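Judell Forum Adopts New Rules for Off-Topic Boards

08/08/2023

The administration of the Judell discussion forum has adopted a revised set of rules for its off-topic boards. The new text replaces rules that had been in force, with small changes, since the forum opened to the public, and it applies to all registered members from the day of publication.

The revision follows a consultation that opened in March and drew 278 written responses. Members were asked to comment on four matters: the length of threads, the use of signatures, the handling of political subjects, and the treatment of word games and other threads with no fixed topic. The last of these produced the largest share of the replies.

Under the new rules, a thread on the off-topic boards will be closed to further posts when it reaches 250 pages. Members may then open a continuation thread, which must carry the same title followed by a number. The earlier thread will remain readable and searchable. Until now, long threads were closed at the discretion of individual moderators, and members had complained that the practice differed from one board to the next. The forum's oldest word association thread, known to members as Clistby after the account that started it, will be the first to be continued in this way.

Signatures remain permitted but are limited to 250 characters, including spaces. Images in signatures will no longer be displayed. Existing signatures that exceed the limit will be hidden, not deleted, and can be edited from the member's profile page.

Political subjects may be discussed on the Daly board only. Moderators will move such threads there without notice if they are opened elsewhere, and the member who opened the thread will receive an automatic message giving its new location. Humorous threads about imaginary governments, laws and holidays are not treated as political under the rules and may stay where they are, provided that they do not refer to serving officials.

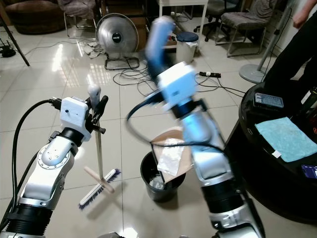

Stela Coman wrote in the announcement thread that the page limit was welcome but that the numbering of continuation threads should have been left to the members who keep them going. She added that several of the longer threads had their own customs for choosing a new title, and that a plain number would make them harder to tell apart in search results. The administration replied in the same thread that a subtitle of the members' choosing may be placed after the number.

The rules also set out, for the first time, a procedure for appeals. A member whose post has been removed may ask for a review within 14 days. The review will be carried out by a moderator who had no part in the original decision, and the outcome will be sent by private message. Warnings issued before the new rules took effect are not open to appeal under this procedure – members with questions about older warnings should use the contact form as before.

In connection with the revision, the administration has merged a number of boards that had seen little use. The boards for music, film and books now form a single board named Drarance, with prefixes to mark the subject of each thread. A total of 108 inactive threads were moved to the archive during the merger. Links to these threads will continue to work, but new posts cannot be made in them. A member who wishes to have an archived thread reopened may apply to the moderators of the board concerned.

The private message system, the image upload limit and the rules for the technical support boards are unchanged. The minimum age for registration also stays the same.

The full text of the rules is pinned at the top of each off-topic board. Members are asked to read it before posting and to confirm that they have done so when prompted at their next login – posting rights on the off-topic boards will be paused until this step is completed. Comments on the new rules may be made in the announcement thread, which will stay open until the end of the month.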